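Cable storage: coil and tie, or hang straight?

Sevim_Y
Wednesday evening job: sorting the leads drawer. Mostly USB and audio, nothing over 2 metres, plus one 3 metre mains extension. Two have failed at the plug end this year and I suspect the way I wind them. What does everyone do?

jk_kernitz
Over-under coil, hook-and-loop tie, flat in a tray. Coil diameter matters more than the tie. Thin USB leads go no tighter than a saucer, mains flex wider than that. Do the winding on a table so the lead can lie flat and you can see which way it wants to turn. 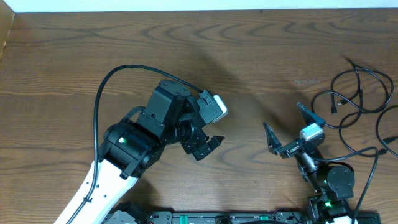 Start from the fixed end if there is one, otherwise from the heavier plug. Leave a hand's width free before the first turn so the strain relief stays straight. If the coil lifts off the surface or twists into a figure of eight, you have put the same turn in twice. Undo it and go again.

Soo-ah Cho
Disagree on over-under for short leads. On anything under a metre it gains you nothing and it can throw a knot when you pull it out in a hurry. Plain loops, tie on the side opposite the plugs.

jk_kernitz
It only knots if an end has gone through the middle. Tie both ends to the outside.

Soo-ah Cho
Fine in theory. Other people use my drawer.

R. Onsri
Hooks for me. Some 40 leads on a rail inside the cupboard door, folded once and hung by the midpoint. No memory in the jacket after a year. It does take up the whole door.

Sevim_Y
No spare door, so trays it is. Are the Nesley ones deep enough?

R. Onsri
The shallow one takes USB. Mains needs the deep one.

abubakari_ar
Check the ties as well. Wire twist ties cut into soft jackets, and elastic bands perish and leave a residue. Also, both your failures are at the plug, which sounds like pulling by the lead. Rewinding won't cure that.

Sevim_Y
Possibly guilty. Will report back in November.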